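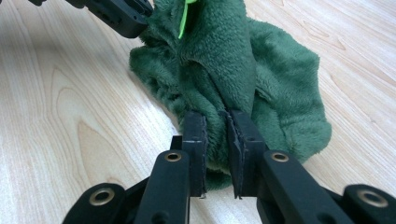

11th January

Green plush day. I've been putting this off all through the holidays and the pile in the corner was starting to look at me funny, so I cleared the bench, wiped it down twice (the last lot picked up every crumb of chalk I'd left lying around) and got on with it.

First thing to write down before I forget: the pile direction. Dark green plush looks like two different fabrics depending on which way you turn it. Stroke it one way and it's bottle green, stroke it the other way and it's nearly black. Last June I sewed a whole cushion cover for the Valente order with the back panel upside down and didn't see it until Clementina held it up to the window. So now every piece gets a chalk arrow on the wrong side, pointing the way the pile lies flat. Every piece! Even the offcuts – I used one of those for piping once and regretted it.

Folding. I tried the usual in half and in half again, and it's no good for this stuff. The creases bruise the pile and you get a pale line that hangs around for days. Gathering it up loosely is kinder to it than a hard fold, even if it looks like a heap of laundry. Rolling on a tube is best of all, pile side out, but we only have the three tubes and Harish has a bolt of canvas on one of them. Harish, if you're reading this, can I have it back please?

Stretch: more give across than down. I pulled a piece between both hands in each direction and across it goes quite a bit before it starts to feel tight, then it comes back nicely. Down the length, hardly anything. For the bench seats I'm going to run the stretchy way side to side, so the corners pull in without puckering. Jaime thinks it should go front to back because that's where people slide when they sit down. He may be right. We'll do one of each and sit on them for a week.

Marks left by pinching – I did worry about this. Squeezed a fold hard and let go, and there was a flattened patch. A bit of steam held well above it (not touching, NOT touching) and a go with the soft clothes brush and it lifted fine. The old Terko steamer spits when the tank gets low, so fill it before starting. A drip leaves a stiff little spot that needs brushing twice.

Cutting: single layer only, face down, from the back with the short scissors, keeping the bottom blade close to the backing. Fluff everywhere all the same. I vacuumed each cut edge before moving the piece and that helped more than anything else I've tried. My sweater is now partly green.

Pins slide out. Clips are better, but they need to come off the same evening or they leave teeth. Basting by hand is slow and I did it anyway for the first seam, with the longer stitches on a slant, and the layers didn't creep at all. 30 minutes for one side though, ugh.

Still to do: ask Celeste if the Getix thread comes in a darker green, because the one we have shows up on the seam when you open it. Check the backing for the seat undersides. Salvador wants to know if there's enough left over for the door curtain and I said I'd measure it tomorrow once it has been rolled overnight and relaxed a bit.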